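odgate — README

Bonjour et bienvenue ! Odgate, c'est la petite couche logicielle que j'ai écrite pour enregistrer, nettoyer et rejouer des démonstrations sur un bras imprimé en 3D. Ce dépôt contient le code d'enregistrement, le jeu de données grellmont-table et les scripts de découpage. Si vous venez seulement pour les données, sautez directement à « Contenu du jeu ».

Pourquoi encore un outil

J'en avais assez de perdre une demi-journée à chaque fois qu'une caméra et un servo n'étaient pas d'accord sur l'heure qu'il était. Au départ, odgate était un script de 300 lignes qui recollait les horodatages après coup. Puis j'ai voulu voir les décalages pendant l'enregistrement, puis couper un épisode au clavier sans lâcher le bras meneur, et voilà, j'ai maintenant un dépôt avec des tests (enfin, quelques tests).

La tâche de grellmont-table est toute bête à énoncer : des ustensiles, un gobelet, une table encombrée. On apprend à mettre les uns dans l'autre, ou à les en sortir. Le gobelet est haut et étroit, et c'est ce qui rend la chose intéressante pour la politique : quelques millimètres de travers et le manche bute sur le bord. J'ai gardé le désordre autour, câbles et claviers compris, je voulais des fonds qui ressemblent à une vraie table de travail.

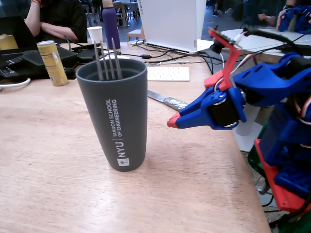
Babaei m'a écrit, après avoir lu la première version de cette page, que tout cela était bien joli mais que mes épisodes commençaient trop tard : si le découpage démarre au premier mouvement des articulations, le modèle ne voit jamais l'hésitation du départ et se fige dès qu'on le lâche sur le robot. Remarque très juste ! J'ai ajouté l'option marge_debut dans la config, et elle garde maintenant 2 secondes avant le premier mouvement détecté. Si vous aviez téléchargé les données avant novembre, reprenez-les, les index ont changé.

Installation

Il vous faut Python 3.10 ou plus récent et un port série accessible sans sudo. Ensuite :

pip install -e .
odgate verifier

La commande verifier ouvre les caméras, interroge chaque servo et affiche le retard de chacun. Si un servo ne répond pas, regardez d'abord le câble du poignet. Ensuite seulement, lisez les journaux. (Je le dis d'autant plus volontiers que j'ai fait l'inverse pendant tout un après-midi.)

Pour enregistrer :

odgate enregistrer --tache ustensiles --sortie donnees/

La barre d'espace démarre et termine un épisode, la touche r jette le dernier. Attention, r ne demande pas confirmation — j'y ai perdu une très belle série, il faudra que je corrige ça un jour.

Contenu du jeu

Le jeu compte 700 épisodes enregistrés, dont 690 conservés après relecture. Les autres ont été retirés pour des images manquantes ou un flux articulaire interrompu. Ils restent dans le dossier rejets/, avec un fichier texte qui donne le motif, ça peut servir à qui veut tester un détecteur d'anomalies.

Chaque épisode contient :

etats.parquet : positions articulaires et ouverture de la pince
actions.parquet : consignes envoyées au bras
video/ : un fichier par caméra
meta.json : tâche, version d'odgate, décalages mesurés

Les consignes et les positions mesurées sont dans des fichiers séparés, et j'y tiens. Sous charge, ces petits servos traînent derrière la consigne, et un modèle entraîné sur les positions seules apprend une pince molle qui ne serre jamais assez. Prenez les actions !

La disposition de la table change d'un enregistrement à l'autre. Les ustensiles peuvent être debout dans le gobelet ou couchés à côté, et certains ont le manche emballé, avec du papier d'aluminium par exemple. Côté perception, c'est là que ça se corse : le papier froissé renvoie la lumière dans tous les sens, le masque de segmentation clignote, et l'estimation d'orientation du manche peut basculer d'un demi-tour entre deux images. 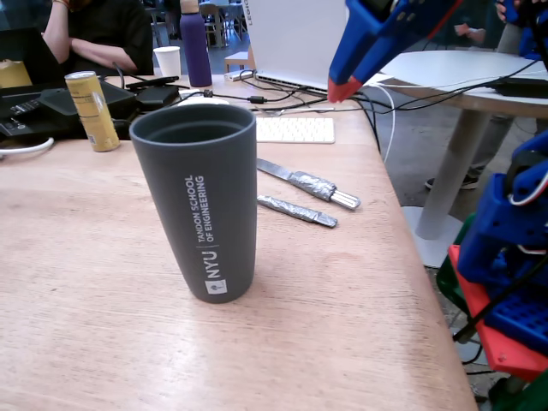 Pour calmer ces bascules, le module hundska applique un filtre très simple. Il garde l'orientation précédente tant que la nouvelle hypothèse n'a pas tenu sur plusieurs images de suite. Ce n'est pas élégant, je sais, mais ça tourne sur un portable sans faire souffler les ventilateurs et le planificateur arrête de changer d'avis en pleine descente. Le seuil se règle dans config/hundska.yaml. Trop bas, ça tremble ; trop haut, la pince part chercher le manche là où il n'est plus.

Le planificateur lui-même est minimal : un point d'approche au-dessus de l'objet, une descente droite, une fermeture, une remontée. Pas d'évitement d'obstacles dans cette version. Si vous posez une bouteille sur la trajectoire, il ira dedans avec beaucoup de conviction.

Limites connues

Une seule table, un seul modèle de bras, un seul type d'éclairage. Je ne m'attends pas à ce qu'une politique entraînée là-dessus voyage bien, et je serais ravi qu'on me montre le contraire.
Les caméras se resynchronisent mal après une mise en veille du portable. Relancez odgate verifier.
Des personnes passent dans le fond. Si vous redistribuez des extraits, floutez les visages quand il y en a.
Pas de retour d'effort, juste le courant des servos, et il est bruité.

Contribuer

Les tickets sont ouverts, en français ou en anglais. Joignez le meta.json de l'épisode concerné, je ne peux pas faire grand-chose sans. Les propositions sur la détection du début d'épisode m'intéressent tout particulièrement, l'option actuelle reste un pansement.

Licence : MIT pour le code, CC BY 4.0 pour les données.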